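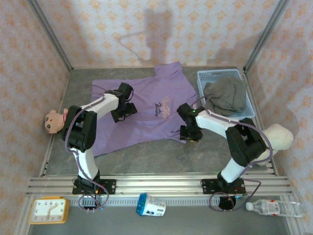 The folding station, with a lavender tee up.

So I've worked the folding tables at Hedico for 3 years now, and back in July they gave us robots. Well, two arms on a rail. We do shirts for hotels and gift shops, and on a big day my table alone gets 363 of them. My wrists could tell you all about it!

I was grumpy at first, I'll admit. The folks over at our Partington building had theirs before us, and the rumor was that half the crew would be gone by fall. That hasn't happened (yet, my husband would add). What did change is my day. I used to stand in one spot with my headphones in. Now I walk between stations, sort the odd sizes, and straighten out whatever has gotten bunched up.
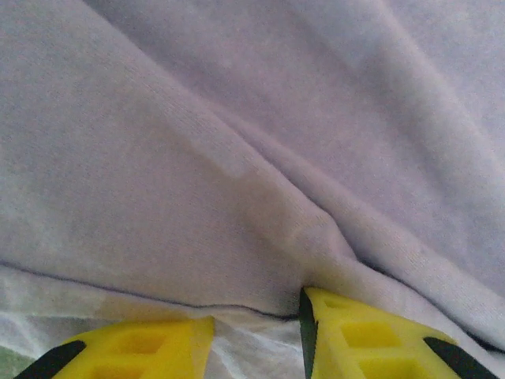

And knits do bunch. A soft tee has a mind of its own, and I've caught myself coaching the thing out loud, like it's my kid learning to make a bed. Pinch the hem, hon, the hem!

What I miss is the talking. Four of us used to fold side by side and solve everyone's problems by lunch, and now we're spread out across the floor. I asked if we could at least take our breaks together again, and starting next week we can. I'm bringing the lemon bars.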